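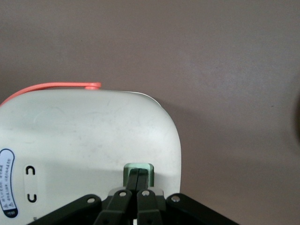 Plorine: notes and labels for small household appliances

Plorine is a set of photos and short text notes covering the outside of small appliances: casings, straps and handles, printed labels, molded symbols, tabs and buttons. It was put together for people who write item listings or sort donated goods and need consistent words for the parts.

Contents

2,611 photos in the folder photos/
One notes file per appliance in notes/
A word list, parts.txt, with the terms used in the notes
A short list of known mistakes, errata.txt

There is no fixed number of photos per appliance. Large items usually have more, because one close view covers only part of the casing.

What the notes record

Each notes file has these fields:

body: main color and general shape, such as "white, rounded corners"
wear: smudges, scuffs, scratches, cracks
strap_or_handle: color and where it meets the body
label: outline, background color, language or script, warning icons
symbols: any marks on the casing other than the label
tabs: color and shape of tabs, buttons and covers
remarks: free text

A typical entry for a white casing with a coral strap:

body: white plastic, broad rounded corners
wear: faint gray smudges, light scratches
strap_or_handle: coral-pink, thin, with a small round knob at the top rim
label: oval, navy outline, Chinese characters, triangular warning symbol
symbols: two, black, one arch and one upright U
tabs: one, pale mint green, square with soft corners
remarks: label only partly in view, text not transcribed

Rules we followed

Write down the part that shows. If half a label is out of view, say so in remarks and leave the text out. Do not fill it in from another unit of the same model.

Do not guess what a symbol means. Describe its shape. Early notes had "lock" and "unlock" for all kinds of marks and we had to redo 180 of them.

Smudges and scratches are separate terms. A smudge is a mark on the surface, a scratch is a line in it. When you can't tell, use "mark".

Use the color names in parts.txt. Coral and pink were used for the same thing by different people, so "coral-pink" is now accepted as well.

Checking

Dragica Babić wrote the first version of the word list. Arsalan Sethi and Genalyn Saludo read the notes against the photos, and over 90 entries were changed, most of them in the wear field. Label text in Chinese has not been checked by a fluent reader.

Known gaps

Undersides and battery covers are thin.
Model numbers are missing for most items.
Dark casings have fewer wear notes than white ones, and we think marks on them were missed.

Corrections

Send the photo name, the field and the new wording to Lejla Jurić. Changes go in with the next update, planned for April.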